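Sturcombe cell

The Sturcombe cell is a small robotic sorting station built by Grendoris and kept in service, with varying degrees of enthusiasm, by its maintenance contractor Beyene. It handles toy shape blocks on a wooden board, a job most three-year-olds do faster and with less paperwork.

Setup

The arm works over a blue perforated table. The board is placed first and squared to the rows of holes, then the tool is lowered onto a gauge pin to set its height. The original manual allots 29 minutes to this. Ok-hee Seo, who rewrote the manual for Beyene, left the figure in and added a blank line beneath it for the real one. 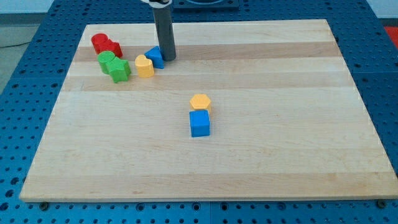 This page was last changed in January 2018.

Blocks are set out by hand before a test run. Stars and hearts are the usual troublemakers, having been designed to please children, and a cube is recommended for the first pick.

Upkeep

The gripper is inspected every 1,000 cycles and its seals, supplied by Devoson, are replaced when they leak or when someone finds the spares. The longest run without a fault is 2,488 picks, ended by a loose connector. The board is wiped with a dry cloth and turned over each October, a practice whose origin is unrecorded.

See also: Grendoris; Parts feeder; Tool calibration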